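Getting the Patio Through Another Year
Posted January 2019

I get more mail about outdoor furniture than anything else, and most of it comes in right when people are pulling the cushions out and finding out what happened to them. So I'm putting my whole patio routine on one page. It takes me one long morning, with coffee, and I go in the same order every time so I don't end up hosing down something I just dried (I have done this more than once!).

Before you start

Get everything off the paving. Chairs, pots, the doormat, the hose reel, all of it onto the grass. You will want to clean around things. Don't. Dirt hides under the feet of chairs, and if the feet are metal you can get little rust rings that take three times as long to deal with later.

While it's all out on the lawn, pick up any sticks and have a look at your trees too. I do mine from the ground up, looking for dead twigs and anything that's going to drop on the furniture.
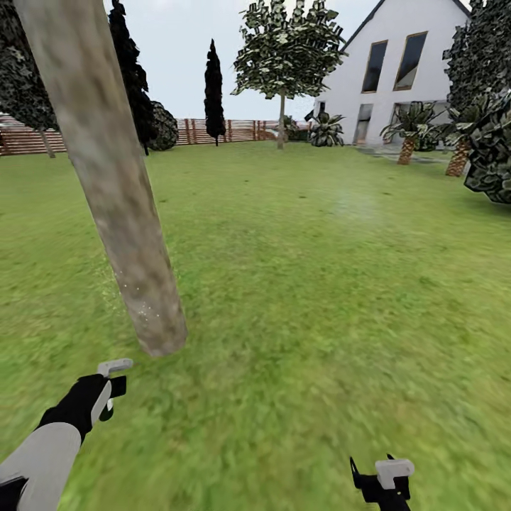 For sweeping I like a stiff push broom, the outdoor kind, and I go with the slope so the grit ends up in the flower bed and not back at the door. Sweep twice. The second pass always gets more than you'd think.

Woven chairs

Vacuum first, with the brush attachment. Water turns dust into mud and the mud goes straight down between the strands, and then you're in there with a toothpick. After the vacuum, I use a bucket of warm water with a squirt of dish soap and an old soft toothbrush, working along the weave and never across it. Rinse with a gentle spray, tip the chair on its side and let it drain in the shade.

My neighbor Jairo Zapata uses a paintbrush in place of the toothbrush, the cheap two-inch kind, and I have to say it's faster on a big rounded back. I still go back to the toothbrush for the edges.

Cushions

Read the tag! If the cover comes off, wash it cold and put it back on while it's a tiny bit damp so it stretches to fit. If it doesn't come off, sponge it with the same soapy water, rinse with a clean sponge, and stand the cushion on its edge to dry. On its edge, please, not flat. Mine get a full day, flipped once at lunch.

For white cushions I keep a spray bottle of half white vinegar and half water for the spots. Try it on the underside first, and don't ever mix it with bleach.

Stains on concrete

Grease is the one everybody asks about. Cover it with plain clay cat litter, grind it in with your shoe, leave it overnight and sweep it up. Then scrub what's left with dish soap and hot water. An old stain might need two or three rounds. Leaf stains mostly fade by themselves if you get the leaves up, so I leave those alone until February and only scrub what's still there.
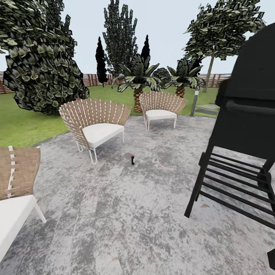 The grill

Gas off, everything cold. Take the grates out and soak them in a tub of hot soapy water while you brush down the inside of the lid. Those black flakes that look like peeling paint are usually just baked-on smoke and grease, and they'll come off with a plastic scraper. Empty the grease tray before you do anything else under there. I forgot once and wore it.

Wipe the outside with a damp cloth, dry it, and rub a very thin coat of cooking oil on the grates if they're cast iron. Cover goes on only when it's bone dry inside.

Putting it all back

Turn each chair over and check the feet. Missing caps cost next to nothing at the hardware store, so take an old one along to match the size. I also swap the chairs around, and whichever one had the full sun last year gets the shady spot now.

If you have a trick for getting sunscreen off armrests, send it in. I'm still looking for a good one.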